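Plelden Treaty Forum > Regional institutions > Joint statements and the written procedure

Thread: Monness left off the joint statement, does it matter?

hallmark_63
The text released on 28th September by the Plelden member governments has 8 signatures under it. Monness isn't one of them. The statement concerns emergency powers and never says which government it is talking about, although the paragraph on suspended court sittings only fits Hashmi. My question is procedural. Does a joint statement without Monness carry any weight under the Plelden treaty, or is it a press release with a list of names?

tgv_annex
It is a press release with a list of names. Article 3 gives legal effect to common positions only, and a common position needs every member. A joint statement has no article of its own. The registry files it under correspondence.
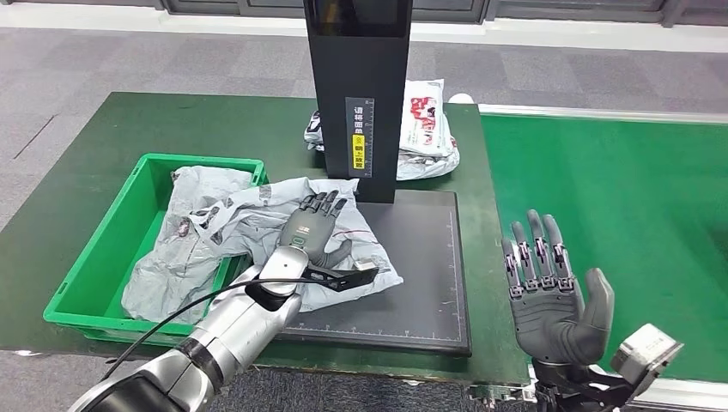

Bulletin, no. 63, p. 2

The page reference is for the registry's own note on filing. It says that texts signed by some members are "received and kept," with no further action. I read that as settling the matter.

ostrava_reader
I don't think it settles anything. The note covers how the registry stores the paper. It doesn't cover what the council may do with it afterward. Marek Trnka's commentary on the treaty treats a signed statement as evidence of concern, and evidence of concern is one of the grounds for putting a member on the agenda under the review article. He is careful to say "may be treated as," so it is discretionary, but the door is there.

tgv_annex
Trnka was writing before the June amendments. The review article now asks for a "reasoned request." A statement that won't name the member concerned can't be a reasoned request about that member.

ostrava_reader
Agreed that it can't be the request. It can be attached to one. The amended article says nothing about attachments.

hallmark_63
That is closer to what I was asking. If a request were filed tomorrow with the statement attached, would the signatories be bound to vote for it?

kerbline
No. Signing commits a government to the words in the text and nothing else. Grakance signed the last one on press licensing and then abstained when the item came up. There was a short written explanation that its signature "related to principles." Dull, but legally sound.

dvl_minutes
Grakance did not abstain. It was absent from the vote, and the explanation was lodged later. The distinction matters because absences lower the quorum base and abstentions don't.

kerbline
Checked the minutes. You're right, absent. The point about signatures stands. 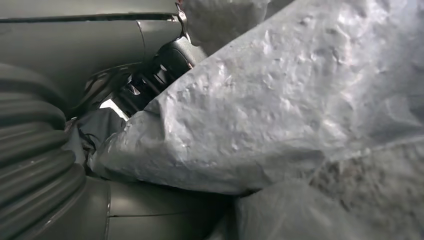 The other thing to keep in mind is timing. A reasoned request has to be circulated in all working languages before the council can list it, and translation alone took almost 63 days on the press licensing item. By then the emergency measures in Hashmi may have expired on their own terms, and the legal service will say there is nothing left to review.

ostrava_reader
Expiry doesn't end a review. The article covers measures "in force or having been in force." The legal service argued otherwise once and the council overrode it.

tgv_annex
The council took note of a different view. It didn't override anything. There was no vote.

hallmark_63
So the three options are: leave it as correspondence, attach it to a request, or wait for Monness to sign and try for a common position. Is the last one realistic?

dvl_minutes
It depends on the wording. Monness has objected in the past to the phrase "emergency arrangements" because its own public health act uses the same term. Swap the phrase and two of the objections in its last written reply fall away. The remaining one is about naming, and the text already avoids that. But Hashmi is a member too, and a common position needs its signature as well.

tgv_annex
Which it won't give. See Article 3 again.

kerbline
Does anyone have the full text of the Monness reply? The registry link goes to the cover sheet only.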